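Teloseo White Worktop Slab
Supplied by Wululport Surfaces

Bright white with fine gray veining. Slab thickness 30 mm, finished width 40 in. Edges eased on the long sides; other profiles cut to order at the Cadanden shop.

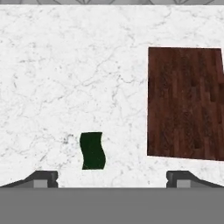
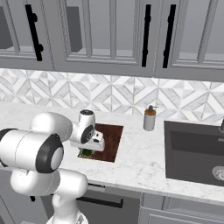

Renderings: white marble with gray veining; second view with wood cutting board.

Weight: 163 lb per standard slab — two-person lift, carried on edge. Factory sealed with Deng penetrating sealer. Reseal yearly. Clean with mild soap and water; do not use vinegar or lemon-based cleaners. Veining varies between slabs. Sink cutouts quoted separately.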